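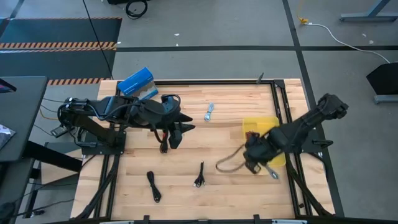

June 12, 2018

I came home late and my eyes are tired, but I want to write this before I sleep, because tomorrow I will remember only half.

Today was the second day with the new rule sheet. The old one had 70 lines and I think no person in our hall ever read it until the end. I include myself, and I was the one who translated part of it. The new one fits on two pages. I was proud of it yesterday evening. After today I am a little less proud, but in a healthy way.

The task is still the cables. They lie on the wood, the arm takes one, it goes in the yellow bin, then the next one. When I tell this to my family on the phone they are polite. My mother asked if a child could not do it faster. Of course a child could. But a child does not have to write down how the table must look before starting, and for me this is now the whole job, the writing down.

Rule 4 says: "Before each run the cables are placed separately and do not touch." In the office at Radby this sentence looked complete. In the morning the evening shift's notes were waiting for me, and there was a question in them: must each cable be coiled, or may it lie open? I had not thought about it. A coiled cable stays where you put it. An open one spreads its thin ends over the table and touches its neighbor without asking. I wanted to write "all cables coiled" and be finished. Then I thought about who will use these runs later. At Sterevstead they want the table to look like a normal table, where some cables are tidy and some are not. If we coil everything, we make the work nice for ourselves and we teach something that is not true. So the rule now says that cables may be coiled or loose, but one gripper must be able to reach each of them without pushing another. It is longer than before. I could not make it shorter.

Rule 7 made the most trouble. It is about where the hands of people are allowed to be. The sheet from Trukix, who gave us the course in December, says that nobody reaches over the rail while the arms have power. Very clear. But in our daily work, a cable falls in a bad place and the quick thing is to reach in and move it, and both arms are standing still, and it takes two seconds. I have done it. I write it here so that I cannot pretend later. In the afternoon I saw my own arm going over the rail, and I stopped and pulled it back like from a hot stove. Standing still is not the same as without power. This was even a sentence in the course, and I underlined it then.

So we changed the order. First stop, then say "stopped" in a loud voice, then switch off, then reach. I asked that we say the word every time, also when a person is alone at the table. It feels silly to say "stopped" to an empty room. I said it many times today and by evening I did not notice any more that I was saying it.

Then the edges. There is a small discussion about whether the floor belongs to the workplace. I say yes. There are too many cables on the floor, some of ours, some that only pass by, and one white power cable which I would like to see gone or taped down. The old sheet had nothing about the floor, as if the work stopped at the end of the table. I added one line: "The way around the table is free before the first run." I looked at this line for a long time, then I looked at the floor, and I understood that by my own rule we were not allowed to start. We moved what we could. The rest I wrote on the list for the Espinoza people, who are responsible for the power in the hall. They answer slowly but they answer.

One more thing, about dropping. When the arm loses a cable on the way to the bin, is the run good or bad? In the old rules it was bad and we deleted it. I kept this in the new version without thinking. Today I am not sure. If the gripper goes down again, finds the cable and takes it, then maybe this is the most useful part of the whole run. I did not change the rule. I wrote a question mark next to it with pencil, and I will bring it to the meeting. I do not like to change a rule on the same day that I start to doubt it – I did this once with the lighting rule and we had three versions in one week, and people started to follow the one they liked.

We need 200 good runs before we can send the first package, and what counts as "good" depends on this pencil mark. So it is not a small question. But it can wait one night.

Also I looked up the difference between "shall" and "should" again. In my language we use one verb for both and the voice does the rest. In English the paper has no voice, so I must choose. I went through both pages and changed many "should" to "shall", and two of them back again. For the power and the rail, "shall". For the blue box in the corner, which may stay where it is if it is not in the way of the arm, "should". I am quite satisfied with that.

I forgot to eat lunch and ate it at five, cold rice and an egg. Tomorrow I must print the pages again, in bigger letters, and hang them at the height of the eyes and not behind the door. And ask about the tape for the white cable.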